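Belis glass-top side table: two months in, and I have thoughts

I went back and forth on this one for ages. Our old coffee table was a hand-me-down with a wobble, and when it finally went out to the kerb in April I promised myself I'd buy something I liked the look of, for once, instead of something that was free. So after a lot of scrolling on the couch I landed on the Belis side table from Nirkwood, in the gloss black. It was $264 delivered, which is more than I've ever spent on a thing to put a cuppa on, but there you go.

The box is heavy. Get someone to help you, seriously. My neighbour Farhad Ebrahimi came over and we walked it up the stairs one step at a time, and the packaging was so good that it took us longer to get the foam off than to put the table together (four legs, one hex key, done before the kettle had boiled twice). The instructions are all drawings, no words, and they're fine except for the page with the felt pads, where I'm still not sure I've got them the way they wanted.

So, the finish. It's gorgeous! It's also the thing I have the most mixed feelings about. I wanted dark and shiny and I got dark and shiny, and in the evening with only the lamp on it looks like something out of a fancy hotel lobby. In the daytime it's a different story, as it picks up whatever colour happens to be nearby and throws it back at you.
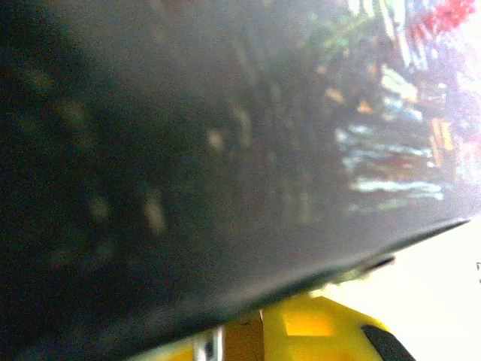
If your place is all white walls and one tasteful vase you'll love that. Mine has kids' books, a rainbow of cushions and a clothes airer, so I get the lot twice. My sister reckons it makes the room feel bigger. I reckon it makes the room feel like there's more to tidy, but I've got used to it and some mornings I quite enjoy the blurry colours while I'm eating my toast.

Fingerprints, then, because everyone asks. Yes. So many. If you've had a black stove top you already know the deal. I wipe it every second day with a microfibre cloth that's barely damp, then go over it again with a dry one. I tried the spray Nirkwood sells alongside it (29 bucks, ouch) and couldn't tell the difference from water with a dash of vinegar, so save your money there. Paper towel is a bad idea, it leaves fluff everywhere and you end up chasing it around with your sleeve.

Scratches I was more worried about, and so far it's held up better than I expected. We've had mugs, keys, a Lego fire station and one very determined cat on it. I've found 2 fine marks near one corner that only show up when you crouch down and look along the top, and I'm fairly sure both of those are from me dragging a pottery bowl across it. Coasters are a good idea. I don't always use them.

It's steady, too. I leaned on it to get up off the floor the other night and it didn't budge. The legs have a bit of adjustment in them, handy in our place where nothing is level.

What I'd change: the edges could be softer for anyone with toddlers, and I'd love a matte version. I rang and asked about that and the bloke on the phone was lovely but said there were no plans he knew of. A friend has the Lai, which is the timber one in the same range, and hers hides dust about 1000 times better than mine does. It's a bit plain next to this one though, and she knows it.

Would I buy it again? I think so, yeah, though I'd put it further from the window. If you're a daily wiper or you live somewhere with low light, go for it. If dust drives you up the wall, get the Lai and spend the change on a decent lamp.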